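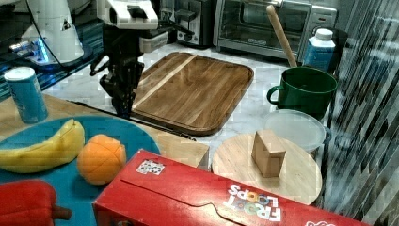

One reader of the draft, from the Wenport group, wanted the grasp planner and the surface segmentation released as separate packages. Most of their faults came from the second, and they had no use for the first. The split was made in April and this README covers the segmentation half only.

Tomoana Surface
Support-surface segmentation and clearance checks for tabletop arms. Maintained at Clollport. Last revised July 12, 2020.

What it does
The node takes a scene view and a wrist view and returns a labelled mask of support surfaces, with a keep-out band along each raised rim. Wood grain and glare are the usual causes of false edges. Grooved boards need the groove filter switched on – it is off by default. 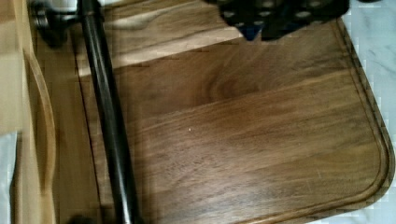
Running it
Start the camera drivers first, then the node. Settings live in surface.yaml.
max_points: 2000 per surface. Higher values slow the rim fit.
rim_band: 9 mm. Applies to trays, boards and drawer sides alike.
min_views: 2. With one view the node publishes the mask but marks it unchecked.
timeout: 975 ms. After this the last good mask is kept and a warning is logged.

Thin objects
Rods and cables are removed from the mask before the rim fit. A rod lying across an open drawer splits the opening into separate regions, so merge_regions should be set to true for drawer work.

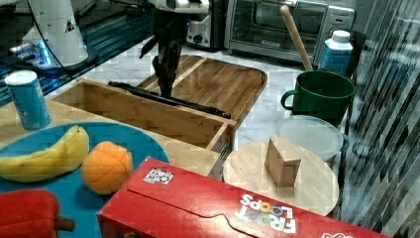
Ernusard reports that merge_regions also joins neighbouring boards when their rims are close together, and asks for a distance limit. Agreed – it is planned for the next release. Until then, set the option per task and not in the shared file.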